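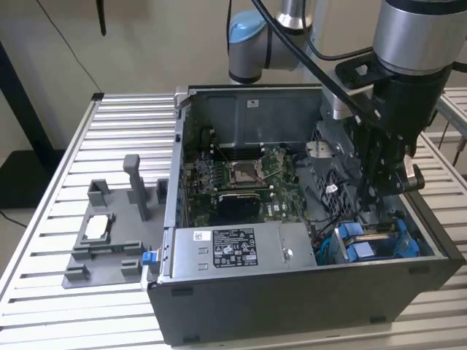 Section 6: Adding Memory to Your Desktop

Read the whole section before you start. You need a Phillips screwdriver, a clear work surface and the memory modules you plan to install. Check the list of supported modules on page 134 first. Modules of different speeds will work together, but all of them will run at the speed of the slowest one.

CAUTION: Shut down the computer and unplug the power cord before removing the side panel. Sleep mode is not enough.

1. Save your work and shut down Windows.

2. Switch off the monitor and any printer connected to the computer, then unplug all cables from the back panel. If you are not sure where they go, label them.

3. Press the power button once and hold it for a few seconds. The power light should stay off.

4. Lay the tower on its side with the removable panel facing up.

5. Remove the two screws at the rear edge of the panel. Slide the panel back and lift it away.

6. Touch a bare metal part of the chassis before you handle any component. Do this again if you walk away and come back.

7. Find the memory slots. If a ribbon cable lies across them, move it gently to one side. Do not unplug it.

8. Push the clips at both ends of an empty slot outward.

9. Hold the new module by its edges and line up the notch with the key in the slot. Press down evenly until both clips close.

Note: If the clips do not close, take the module out and check the notch. Do not force it – a module that is turned the wrong way can damage the slot.

10. Replace the side panel and both screws. Stand the tower upright and reconnect the cables, with the power cord last.

Checking the new total

Turn on the computer and press F2 at the start screen. The total appears on the Main page, in megabytes. A slightly lower figure in Windows is normal, as part of the memory is set aside for graphics.

If you hear repeated beeps and the screen stays blank, turn off the computer, unplug it and seat the modules again. If the beeps continue, try one module at a time in the first slot.

Section revised Feb 12, 2022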